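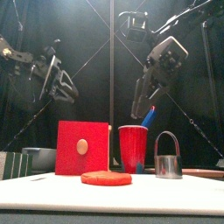 Against the group gift
By Dagný Thorlacius
Sunday, October 15, 2023

Another envelope on my desk Thursday. Big brown one, names down the front, half of them crossed off. Somebody in accounts is leaving. I have spoken to this person twice, once about a parking form. I put in 30 dollars. Why 30? Because the person above me on the list wrote 30 next to her name, in pen, and I am a coward.

So, this column. Written fast, between a dentist and a school pickup, forgive the state of it.

I want the office collection gone. Birthdays, babies, weddings, farewells, the lot. I've worked at Pelley for a good long while now and before that at a place in Brarnthorpe where it was worse, and I have given money toward things I never saw for people I couldn't pick out of a lineup. Candles. A garden bench. A weekend at a spa for a man who told me later he hates being touched by strangers.

Last year I kept the receipts, so to speak. Wrote every one down in the back of my diary, starting in September and running through to the next. It came to 400 dollars. I had to add it up twice. Eighteen envelopes, and I'd say four were for people I would have bought something for anyway. Four hundred dollars is a car repair. It's a flight to see my sister. I'm paid decently and it still stung, and the kid who sits by the copier is not paid decently and his name is on every one of those envelopes same as mine.

People say it's voluntary. Sure. It's voluntary the way church was voluntary when I was nine. The list goes round. Your name is on it whether you gave or not, and the next person sees the gap. I once held an envelope for a whole afternoon trying to work out if I could pass it on without anyone noticing, and I could not, so I went down to the cash machine in the rain for somebody's retirement decanter.

And the amounts. Nobody sets an amount, officially, which only makes it harder. The first person to write a number sets it. If a manager goes first, God help you. We had one here, lovely man, gone now, who used to put in a hundred for everything and thought he was being kind. He was being kind! But everyone under him doubled what they'd planned and ate sandwiches from home until payday.

Védís Ladefoged, an old friend, disagrees with all of this and I promised to give her side fairly. She was at Caltik when her mother died. A collection went round and they sent flowers and a food delivery and a card with everyone on it, people from floors she had never visited. She still has the card. She says she couldn't tell you what was in the food box but she could tell you who wrote what, nearly word for word. Her point is that most people won't do anything unless somebody hands them the envelope. Without the envelope you'd get the three close friends and silence from the rest, and the silence is what people remember.

I've thought about that more than I wanted to. I don't have a great answer. A death is different, I think. A fire, a sick child, that kind of thing. Pass the hat, I'll empty my purse and I mean it. What I object to is the machinery being used for somebody turning 41.

But look at what she kept. The card! Not the box. A card costs next to nothing and takes a minute, and if the only thing going round was a card I think people would write better things in it. Right now everyone's so busy finding change that they scrawl "Best wishes!!" and their initials. I've done it. I did it Thursday. I don't even know if she's going to another job or just going.

Then there's the unevenness, which is the bit that really gets me. The popular ones get 300 dollars and a cake with their face on it. The quiet ones get whatever was left, from whoever remembered. There was a woman in my first department who did the mail for longer than I'd been alive, almost, and when she left the envelope had gone missing for a week under someone's gym bag. She got a plant. She knew exactly what the others had got because she'd signed all the cards. She had paid in for every single one of them. I was 24 and said nothing and I think of her whenever somebody tells me its only a bit of fun.

You can't fix that with a spreadsheet. Believe me, it's been suggested. Fixed sum out of your wages each month, same gift for everyone, a voucher in a little folder. At that point it's a tax and we should at least get roads out of it.

What my family did, for what its worth. There were a lot of Thorlacius cousins and not a lot of money, and at some point one of the aunts got tired and declared no more presents for anyone over twelve. You could write a letter. You could cook. You could turn up and paint someone's hallway. There was a month or so of sulking, mostly from the cousin who had just turned thirteen, and then it was just how we did it. I have a drawer full of those letters. My uncle's are mostly about his knees. I wouldn't swap them.

Offices aren't families, I know, I've had that argument too. Fine. All the more reason. I don't owe the man from procurement a fleece blanket. I owe him a decent hello in the elevator and a reply to his emails before he has to send them twice, and I'm behind on both.

So my proposal, such as it is. Card only. Goes round open, no list of names on the front, so there's no gap for anyone to spot. If you love the person, buy them lunch, on your own, with your own money, and don't announce it. If the firm wants to mark thirty years of somebody's life then the firm can pay for it, it has a budget, I have seen the lobby. And when something terrible happens, we forget the rules and dig deep.

I put this to my own floor on Friday, more or less in those words. Two people clapped. One went very red, and I found out afterward she's the one who organizes them all, and has done for years, on her lunch breaks, and fronts the difference herself when it comes up short. I felt awful. I've bought her a card. Still working out what to write in it.

Have to run, pickup was five minutes ago.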